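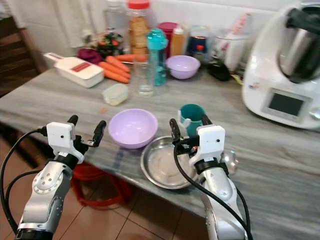 The Zira flat kitchen scale replaced my old spring scale in April, and I have used it nearly every day since then for bread, coffee and portioning meat for the freezer. Most of my weighing gets done in light containers. The lavender plastic bowl is the usual one for flour, and a shallow steel dish does for salt, yeast and seeds. A mug like the green one goes on when I need milk or water. The Zira handles all of these without trouble, and it is only with bigger pots that its small platform becomes a nuisance.

The scale reads in grams, ounces and pounds. There are two buttons, one for power and tare and the other for units. It keeps the last unit you used, which my old digital one (a Juhl, dead after two winters) did not do. The buttons are real buttons with a click. I had a Stirnus with touch buttons at the last apartment and it would tare itself whenever a drop of water landed on it, so this mattered to me more than the price did.

Accuracy first. I don't have lab weights. I borrowed a set of brass ones from Jerome Lacson, who sells coffee beans at the market, and checked it at the low, middle and high ends. In the middle and at the top it agreed with the weights every time. Below 3 grams it is not reliable. It will often show zero if you sprinkle slowly, then jump. For yeast I now put the dish on, tare, and drop the whole spoonful in at once. If you make espresso or measure spices in small amounts, buy a pocket scale as well.

The heaviest thing I regularly weigh is a double batch of rye dough. The last one came out at 1566 grams, and the display settled in a second or so. No wobble and no drifting up and down while it sat there.

Auto shutoff is the main complaint. It turns itself off after 96 seconds with no change in weight. I timed it because I thought I was imagining things. That is long enough for coffee but too short if you stop to open a new bag of flour or answer the door, and when it comes back on, the tare is gone. You then have to do the sum in your head or start over. There is no setting for this. Ploso makes a similar scale that lets you turn the shutoff off, and if I were buying again I would look at that one first.

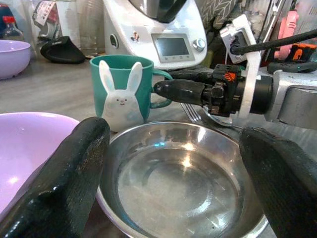

Cleaning is easy. The platform is one smooth piece with no seam around the edge, so dough scrapes off with a plastic card and the rest comes up with a damp cloth. The underside has four rubber feet. One of mine came loose in the first month and I glued it back. It has held.

The display is dark digits on a gray background with no light. In the daytime this is fine. In the evening, with a wide bowl on top, you have to bend down to see under the rim. A pull-out display would solve it, but those cost more and I have read about the cables failing.

It takes two AAA batteries. The first pair lasted until September. The low battery warning comes on early, and I got several more weeks after it showed up.

My neighbor Sille Bach bought the same model after trying mine and returned hers over the shutoff. She bakes big batches and leaves things sitting on the scale, so I understand it. I paid 30 dollars and think that is fair, though it should come with a cover or at least a hook hole for hanging.

Good: quick, steady, real buttons, easy to wipe down.
Bad: short shutoff, weak on tiny amounts, dim display, feet could be better glued.

I would give it four out of five for everyday cooking and three for serious bakers.

Posted 9th October

14 shares
6 comments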